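4.2 Folding from hand-held demonstrations

Shirts were the hardest item in the Sirero set. Towels and pillowcases have straight edges that a policy can find from almost any starting pose, but a T-shirt has sleeves, a neckline and often a stiff printed panel that creases on its own terms. We collected 414 folding demonstrations in homes, with the operator holding one gripper in each hand and working on whatever surface the household used for laundry. Talha Lashari checked every episode and dropped 108 of them, mostly for lost tracking. No floor covering or lighting was changed before recording.

Figure 6 is taken from the home subset. Operators were told to press down on the cloth before closing the fingers - a habit that the Bangash baseline, trained on tabletop data only, never picked up.

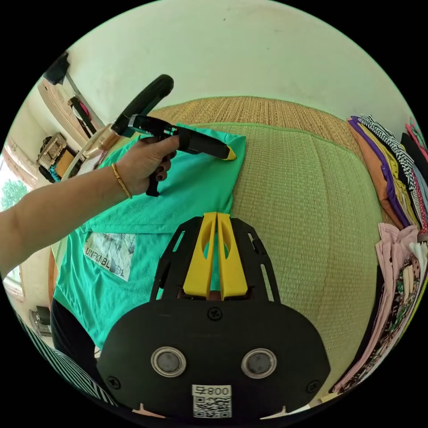 Figure 6. Gripper tip pressed against a teal-green T-shirt on a woven mat, with stacks of folded clothes to the right.

4.3 Results on shirts

We ran 200 trials on the Oltach arm pair, using shirts that did not appear in training. Most failures came at the first grasp, when the fingers closed on two layers or on none. Once a sleeve was held, the rest of the fold usually followed. Woven mats were worse than bare tables, as the fingertips sometimes caught the weave and dragged it along with the hem.

Speed remains a problem. We stopped any trial in which the arms made no progress for 30 seconds, and a person folding the same shirts was faster in every case. We would not yet leave the system alone with a full basket.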